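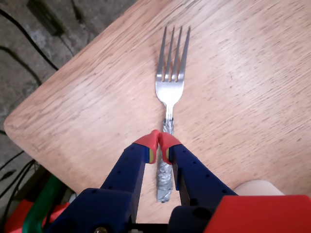 Do we really have to bring our own cutlery, asked a first-time member in the comments under last month's newsletter, and the answer is yes, you do, along with a plate, a mug and a modest appetite for other people's lentils. The rest of what gets asked is set out as follows.

Cisbridge Community Supper: Frequently Asked Questions
Last updated February 28, 2022

What is the supper?
A shared meal in the old Fluver Street hall, held twice a month. Everyone cooks one dish, everyone eats a bit of everything, and at the end there is a discussion about who owns the blue casserole lid. It has been going for seven years and the lid is still in the kitchen.

How much does it cost?
Members pay $5 a night, which goes to the hall hire and the gas. Visitors pay the same, but we smile more. Kids under 12 eat free and generally eat only bread.

Do I have to cook?
You have to bring something. A supermarket chook counts. A bag of ice counts in January and is looked on coldly in June. If you've had a shocker of a week, come anyway and do the drying up.

How much should I make?
Enough for your own household plus two. If everyone sticks to this there is plenty. If everyone doubles it, as happened at the last Christmas supper, we all eat potato bake until New Year.

Can I choose what I bring?
Within reason. Surnames A to L bring mains, M to Z bring salads or sweets, and we swap halfway through the year so the M to Zs learn what a roast costs. Anyone with a double-barrelled surname may pick a side and stay on it.

What about allergies?
Write the ingredients on a card and stand it in front of the dish. All of them, please. "Mum's recipe" is not an ingredient. Dishes with nuts go on the table by the piano. We can't promise a kitchen free of anything, so if your allergy is serious, ring us before you come and we'll talk it through.

Is there a vegetarian table?
There is, and it's the first one emptied, mostly by people who aren't vegetarian. Vegetarians are now called up first.

Can I heat things up there?
One oven, two shelves, no microwave. Bring your dish hot in an esky lined with towels if you can. The oven was made by a firm called Sinora, whose instruction booklet we have never managed to find, and it has a single temperature, which we'd describe as keen.

Can I bring wine?
Yes, BYO. The hall licence doesn't let us sell it, and your own glass is preferred to the hall's, which are tumblers with a history.

Where do I park?
On Chaimongkol Lane, on the left side only. The right side belongs to the bowls club in spirit if not in law. Please leave the bus bay alone. The 281 stops there and the driver has a very good horn.

Can I take leftovers home?
Your own, yes. Somebody else's, ask. Bring a container you never want to see again, or put your name under it in texta.

What happens to lost property?
It lives in a crate under the stage for two suppers and then goes to the op shop. Teaspoons make up most of it. If your good serving spoon is missing, check the crate before you accuse your neighbour.

How do I join?
Turn up by half past six with a dish and a fiver. There's a form on the table near the door. The pen is on a string.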